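Zirkano Ballot Planner: a skeptic's review

Shirley Kowalchuk has been signing up voters at our community college for years, and when she told me an app was going to do part of her job, I asked to borrow her login. She had a trial seat on Zirkano, a voter planning tool sold to colleges and civic groups. I used it from the start of May until our city primary, and I came away less excited than the sales page wanted me to be.

The pitch goes like this. A student enters an address, answers a few questions, and gets a personal voting plan: where to go, what to bring, who is on the ballot. The group paying for it sees totals on a dashboard. A seat costs $32 a month and the smallest package is 12 seats, so do that math before you get on a call with anybody.

Setup took me most of an evening. The import wants your contact list in its own column order, and if you get the order wrong it doesn't warn you. It files zip codes under last names and carries on. I fixed that by hand. Then I sent the plan link to 182 students who had asked for reminders, and I waited.

The reminders are good, I'll give it that. They go out when you tell them to, they read like a person wrote them, and a student can stop them with one tap. The polling place lookup was right for every address I checked against the county site. Dorm addresses needed a building number, which the form never asks for, so some of those plans came back blank until I typed the street address of the hall.

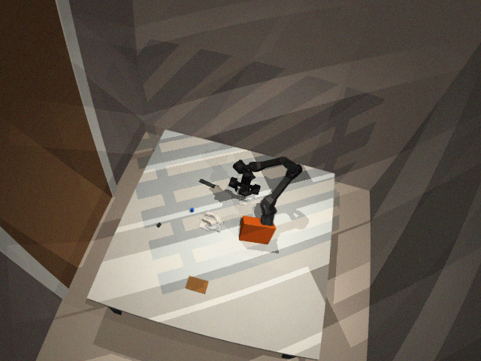

Robot arm on an orange base at a pale table, computer rendering.

My trouble is with the candidate pages. Zirkano says they are neutral, and maybe they are, but I couldn't find out who writes them. Our primary had a three-way race for the council seat, and one candidate got four paragraphs while another got a line and a link to a website that wouldn't load. I wrote to support. The answer came back the next afternoon and said content is "drawn from public materials." Which materials? Picked by whom? I asked again and got the same sentence.

Then there is the dashboard. It has a big number at the top labeled Commitments, and it goes up every time a student taps "I plan to vote." That is all it measures. Tapping a button in a cafeteria line isn't voting, and I would hate to see that number turn up in a grant report as turnout. Ravinder MacPherson, who runs registration at a school across the county and has used Zirkano longer than I have, told me he stopped looking at it. "I look at who opened the reminder," he said. "The rest is decoration."

I also went through the privacy settings. Sharing with "research partners" was switched on when I got there. You can turn it off, but the switch is 3 menus deep, under Appearance of all places. I'd turn it off before loading a single name.

For comparison I spent a week with Tilahun, which is cheaper and a good deal plainer. It does registration deadlines and polling places and nothing else. No candidate pages, no big number. The texts are stiff and you can't change the wording, and it logged me out constantly -- twice in the middle of an import.

If your group already sends its own texts, I don't see what Zirkano adds for the money. If you have nobody to do that work, the reminders might be worth paying for, with the candidate pages hidden (Settings, then Modules) and the sharing switched off. Ask for the month-to-month contract. They don't offer it on the call, but they had it when Shirley asked.

She is letting the trial run out and going back to her folding table outside the library.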